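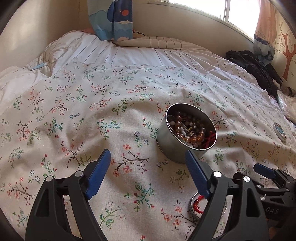

Search tips and guides Go

Storage > Bedroom > Small items > Bead bracelets in tins

Sorting and storing beaded bracelets in round metal tins

Round tins with a lift-off lid suit stretch and corded bracelets better than hooks or hanging organisers. Elastic that hangs under load for months takes a permanent set, and glass or stone beads are heavy enough to cause it. Stored flat, the elastic carries no weight.

These notes cover sorting, checking, cleaning and packing. They apply to elastic, cord and knotted strands. Fine chain and anything soldered should be kept separately, as bead edges will mark it.

Work surface

Sort on a bed or a folded towel. A quilt stops round beads rolling and a dropped strand lands without chipping. Pull the cover reasonably flat before opening the tin, because small white beads disappear readily into folds and into floral prints. Place the lid beside the tin with the printed side up, so the paint does not rub and small parts are not swept into it by mistake.

Lift the contents out in one mass. Do not pull on a single strand. Cord and tassels work their way through the loops of neighbouring bracelets, and tension on one end tightens the rest. Spread the mass with your fingertips until the cords are visible, then free the corded pieces first. Braided red cord catches more than elastic does and is usually what holds a tangle together.

Checking the strands

1. Stretch each elastic bracelet by a finger's width and release it. If gaps remain between the beads, restring it.
2. Look at the knot. A knot that has turned white or furry is close to failing.
3. Roll amber-coloured and brown beads between the fingers and feel for rough drill holes. Rough holes cut elastic. A bead reamer will smooth them.
4. On corded pieces, check where the cord passes through or over any metal ring. Wear appears there first.
5. Hold clear strands up to a window. Cracks in translucent beads show with light behind them and not otherwise.

Set failed pieces aside in a bowl with a polished interior.
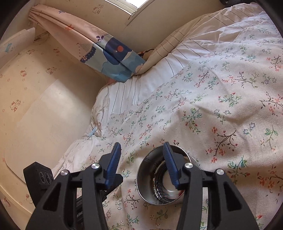
A stainless-steel mixing bowl is the most useful holding container for this job. It has no seams to trap seed beads, the sloped wall returns everything to the centre, and a magnet can be passed under it to test findings (test the bowl first, as some grades of stainless are magnetic themselves). Coiled metal items such as memory-wire bangles and springs should go in a bowl of their own. The ends snag cord, and close coils will grip a tassel thread and fray it when the two are separated.

Cleaning

Wipe beads with a barely damp cotton cloth. Do not soak. Water held inside the drill holes keeps the elastic wet for hours and will rust plated spacers. Dyed cord, red in particular, can bleed onto pale bedding, so any damp cleaning belongs on an old towel at the table. Dry flat overnight with the tin open.

Clean the tin with a dry cloth only. If there is rust at the inner rim, rub it back with 2000 grit paper, wipe out the dust and apply a thin coat of microcrystalline wax. Coarser paper, 500 grit for example, removes the tin coating along with the rust and the spot returns within a season. Keep abrasives off printed lids and gold-coloured rims altogether.

Packing

Use no more than 6 bracelets per tin where cord or tassels are present. Line the base with a disc of acid-free tissue. Lay strands in concentric rings, the longest against the wall, and place corded pieces last with the tassel in the centre. Clear beads scratch easily and belong on the outside, where they touch the wall on one side only. Put a second tissue disc on top before closing.

If the lid is tight, press evenly at four points around the rim. Levering from one side distorts the tin, and it will not seat properly afterwards.

Store below shoulder height, away from heaters and outside walls. In damp coastal houses add a small silica gel sachet and replace it in November, before the humid months. Jolanta Borkowska of Etonport writes that her tins rusted through at the base on a bathroom shelf. A bathroom is unsuitable at any height.

Labels

Label the underside, not the lid. Lids get swapped. Pencil on masking tape lasts longer than marker and can be corrected when the contents change. Note the type of cord and the year it was restrung.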